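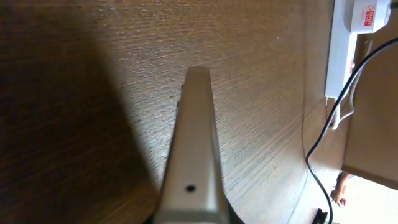 Item 3, desk top and power strip, right side.

WORKSHOP ROOM CHECK, MARCH
Drovden building, upstairs
Checked by: Renato Valdebenito
Copy to: Blagoje Tomić

Hi all, same list as last time with my comments under each line. I started at 8:15 in the morning and did the desks first while it was quiet. OK means fine, FIX means please do something, WATCH means I'll look again next round.

1. Door opens all the way, nothing parked behind it
OK. Somebody moved the coat stand, thank you!! I've been on about that coat stand for ages.

2. Walkway to the exit clear
FIX. Two Norby boxes by the radiator. I pushed them over with my foot but they need a real home. Blagoje, are these yours? One has a label with 2,822 on it if that helps.

3. Desk top and power strip
WATCH. The top is in nice shape, I love that streaky brown grain and I'd like it to stay that way, so coasters please (I put a stack on the shelf). The white power strip sits along the edge on the right and there's a white plug adapter in it, the one with the little red label. The label looks like it says SAFETY, which is nice to see, but a word on a label doesn't pass a check for me. I still want the rating looked up and written on the sheet. Also please don't plug a second adapter into the first one. I know it fits. Don't.

4. Drinks kept away from sockets
WATCH. No spills to report, but I did find a mug ring on the windowsill, so mugs are clearly traveling. Left-hand side of the desk for coffee from now on, okay?

5. Cords not stretched across the floor
OK at the desks. FIX at the window, where the lamp cord is just long enough to catch a toe (mine). Barta sells a floor cover that would do it, I'll order one.

6. Heaters and kettles
OK. No heater in the room. Kettle lives in the kitchen and goes straight into the wall socket, never into a strip. Still getting asked about this one, still the same answer.

7. Fire extinguisher
OK. Needle in the green, pin in, tag readable. Tag number 57 for the log.

8. Lighting
WATCH. The ceiling lights are fine, but the desk gets pretty shadowy on one side and I'd like a second lamp there. There's a 400 lumen one in the Skultilau cupboard that no one is using. If you've got plans for it, speak up!

9. First aid box
FIX. Down to the last few small bandages and the tweezers have wandered off again. Restock list is taped inside the lid.

10. Shelves
OK. Gave each one a good wiggle. The bracket on the left used to creak and it's quiet now, so whoever tightened it did a good job.

TO DO
Norby boxes: Blagoje
Adapter rating on the sheet: me
Floor cover for lamp cord: me
Bandages and tweezers: whoever goes to the store next, keep the receipt

I'll come back for the FIX items in 14 days. If something gets done sooner, put your initials next to it on the paper copy by the door. The pen on the string works again.

Renato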